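November, 11:40 pm

Back from Vaughan, shoes still on. Five hours in the lab tonight for the class project, and I'm writing this down before I talk myself into a better version of it for the progress report.

The task is still the battery one. Two arms, one remote, open compartment, clear cover. I've stopped telling my roommate about it because she asks why you wouldn't use your hands, and I don't have anything to say back.
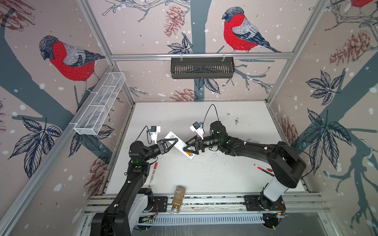
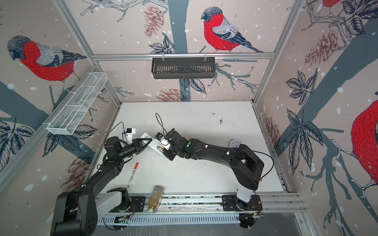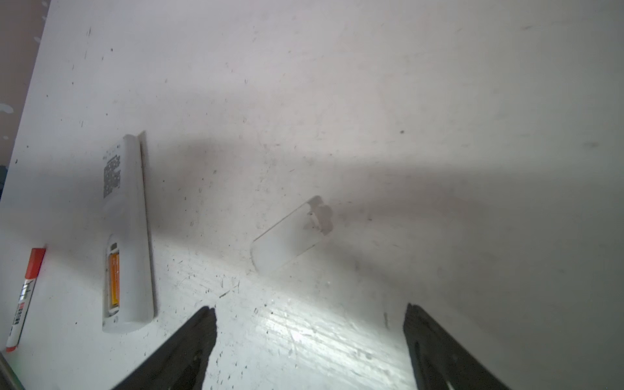
*Both arms on the white thing in the first two, wrist camera view in the third.*

We hit 133 recorded demos tonight. Hüsnü wrote it on the whiteboard with a box drawn around it, and I'm glad he's happy. My problem is that I know what's in those demos. A good chunk of the early ones are me learning to drive the arms, and I drove them badly. I'd close the left gripper, miss, back off, creep in again. If the model learns from what we show it, then we've spent two weeks showing it how to hesitate. I said this and Hüsnü said "variety is good." Maybe. He says that about everything, including the time he swapped the left and right camera feeds.

I want to delete the first forty. He wants to keep all of them so the number in the report is bigger. Oda Lundgren (who is supposed to be supervising us and does, in short visits) came by with her coat on, listened to both of us, and told us to train it both ways and compare. Fine. Fair. That's double the training time and we get one slot on the shared machine per night, so somebody goes first. Hüsnü's full set goes first. I lost at rock paper scissors.

What I keep getting stuck on is what counts as success. In our proposal it says "the robot replaces the battery cover." Great. Does it count if the cover goes on crooked? Does it count if one of us moved the remote a little beforehand so the label side was easier to reach? I've watched the Jondamow team across the hall call a run good when the part was hanging half off the peg. They had a slide about it by the next morning. I don't want to be that team, and I also notice that I'd very much like a slide.

So I made a scoring sheet. Picking up the remote, handing it so both grippers have it, lining up the cover, pressing it down. One point each, and no point if a human touches anything in between. Hüsnü thinks pressing it down should be worth two. I think pressing it down should be worth whatever it is worth when we've done it more than once.

The handoff is the part I trust least. From the fixed camera it looks lovely, both arms leaning in, and anyone walking past the door stops to look. Then you go to the wrist camera and there's glare on the tabletop right where you'd like to see something, and the cover is clear plastic on a white table. Who picked that? We did. I read my notes from September and there it is in my own handwriting: "cover = see-through, should be ok." I asked if we could put a strip of colored tape on it. Hüsnü says tape is cheating. Oda says tape is a design decision and to write it down. I'm with Oda, but I'd like it on record that I argued for tape before she walked in.

The Wurkero entry form is due soon and it wants a description of "expected performance." I left it blank tonight. Hüsnü had filled in 90 percent. Ninety percent of what? We haven't run a single scored trial. I changed it to blank, he changed it back, I changed it to blank again and took the laptop to the other bench. We were both laughing but I think we were both a little serious too.

Also the money. We have $300 for the term and Hüsnü has a tab open for a Ketasero light panel that would eat most of it. The page says it gets rid of glare. I'd rather try moving the lamp first, and a sheet of tracing paper over it. I said I'd bring the paper. If I forget the paper he'll order the panel, so: PAPER, in the bag, before bed.

Training notes so I don't have to ask him:

- full set first, my trimmed set the night after
- stop at 2000 steps both times, even if the curve looks like it wants more
- same starting position for the remote, marker left wherever it is
- save the wrist video as well this time

I should say what went well, as Oda keeps telling me my entries read like a complaint box. (She gets the typed lab version. She doesn't get this one.) The last dozen demos were smooth. I wasn't thinking about which hand was which anymore. There was one where the right gripper came in and closed and I hardly had to correct it, and Hüsnü didn't say a word, and for him that's applause. I could feel why people get hooked on this. But that was me driving. The robot hasn't done anything yet. All it has done so far is copy my wrists with a small delay, and I think half the class forgets that when they show their videos.

I asked Oda, on her way out, whether she thought it would work. She said she's seen groups get it working and then not be able to repeat it the week after, and that she marks the second week. I keep turning that over. I can't tell if it was meant to cheer me up.

The report is 2000 words and I have one paragraph, mostly about why bimanual tasks are hard, mostly borrowed in spirit from every other report on the shelf. Hüsnü is writing the results section. There are no results. He has headings for them.

Tomorrow: check the run before class, tracing paper, print scoring sheets, ask the front desk whether Vaughan really locks at ten or whether that's just what the sign says. If the full set beats my trimmed one I'll buy him lunch and be quiet about it for a day. I still think it won't.

Shoes off. Bed.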